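The Rulebook Taped to the Fridge

How one commercial kitchen wrote its own good practice for robot arms, and what the rest of us can steal from it

Saturday, July 8, 2023

Six-forty in the morning, prep kitchen at Clalletti, and Muthoni Ondieki is arguing with a laminated sheet of paper. Rule nine. She wants it gone.

"It says wipe down between tasks," she says. "What's a task? One bowl? One shift? The night people read it one way and we read it another."

She crosses it out. Writes something tighter in the margin. By lunch there will be a new sheet.

Clalletti makes salads, grain bowls and cold sides for office cafeterias. More than 4,000 portions on a busy day. Robot arms came in last October, first one, then a second, on the bench work: moving bowls, handing off utensils, clearing. The arms came with a manual. 336 pages. Ondieki read all of it over two weekends and found plenty about voltage and mounting torque, and very little about mayonnaise.

So the kitchen wrote its own. Thirteen rules, one side of paper, taped to the walk-in. Other kitchens have started asking for copies.

What's already out there

The big standards are real and they matter. Industrial robot safety has its own, food equipment hygiene has its own, and the health inspector has a clipboard. The trouble is the seams. Machine people write about pinch points and stopping distance. Food people write about surfaces, drains, temperatures. A gripper that touches a mixing bowl all morning lives in both worlds, and a line cook with 10 minutes of training has to know what to do about it.

Meinrad Rüegg has spent most of his career in that gap. He audits food plants, used to do dairies, now gets called for anything with an arm in it. His firm, Drulasier, is three people and a van.

"I ask the same thing at every site," Rüegg says. "Show me the line where food contact stops. Point to it. Usually I get two people pointing at two places."

His own advice is blunt. Draw the line on the machine. Everything on the food side gets washed and logged like a knife. Everything behind it gets wiped and inspected like a mixer housing. If a part can't be washed, it doesn't go over open food. End of discussion, as far as he's concerned.

Ondieki's rule two is pretty much that, in fewer words.

The rules people fight about

Speed first. Clalletti runs its arms slow when anyone is within reach, and the limit can't be changed from the floor. Cooks hated it. Two asked for it to be lifted during the lunch push. Answer was no, and it's still no.

Then shiny stuff. Kitchens are stainless steel top to bottom, and stainless throws light everywhere. Rule six says any new bowl, pan or lamp gets tried at the bench, empty, before it goes near service. Sounds fussy. But a bowl that worked fine under the old lights may not under the new ones, and the time to find that out is not with forty pounds of slaw in it.

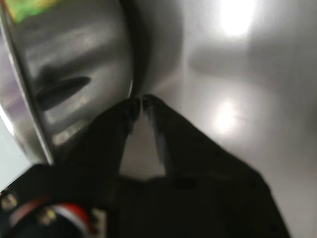 Bench work at close quarters: black gripper fingers by the side of a steel bowl, overhead lights glaring off the metal.

Rule seven follows on. Handle by the outside only. Fingers of the gripper never go past the rim of anything that holds food, same as you'd tell a new hire about drinking glasses. Rüegg likes this one best. He has since put it in his own checklist and credits the kitchen when he hands it out.

Rule eleven is logs. Every stop gets written down, even teh dull ones. Since the arms arrived the book shows 114 stops. Most were somebody's elbow on the button. Ondieki reads them all anyway, and three led to a change in the sheet.

Where it falls short

Rüegg has complaints. Nothing on the sheet about screws and fasteners, for one. Anything that can work loose above food should be on a check list, start of shift and end of shift, with initials. Ondieki agrees, says it's coming. He'd also like a named person on every shift who can say stop and not have to explain it.

And there's the issue of copies. A sheet written for one kitchen gets photographed, passed around, taped up someplace with different benches and diferent arms. Ondieki now prints a line at the bottom: walk your own floor first, then change this.

The new version of rule nine, by the way. "Wipe the fingers when the ingredient changes. Wash them when the allergen changes. If you don't know, wash."

Goes up Monday. The night shift gets a say on it first.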